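Ciltley Storage Building, Quarterly Fire and Egress Checklist
Inspector: Viorica Trajkovski
Date: 27 March 2018

1. Exit doors open fully from inside without a key
Pass. The closer on the north door is slow. Adjust at next service.

2. Aisle width at least 40 inches
Fail, aisle 3. Pallets on the left side project past the floor line. Marked with tape. Move before recheck.

3. Clearance below sprinkler heads, 24 inches
Pass. Top shelf in the Fodar bay is close to the limit. No further stacking there.

4. Extinguishers mounted, tagged, gauge in range
Two units pass. The unit by the loading door has no January initials on the tag. Gauge reads normal.

5. Open bins and totes kept out of exit routes
Pass. Bins with worn walls may stay in use if there are no cracks or sharp edges.

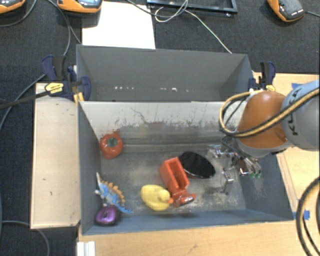 6. Emergency lighting, 90-second test
Fail, stairwell. Lamp dimmed before the end of the test. Battery replacement ordered from Coleo.

7. Electrical panel access
Pass. Panel schedule is handwritten and hard to read. Ionescu Electric to supply a typed copy.

8. Combustible waste
Nearly 700 pounds of flattened cardboard at the dock. Pickup is overdue. Accepted for this visit only.

Open items: 2, 4, 6, 7, 8. Item 2 must be closed before the aisle is used again.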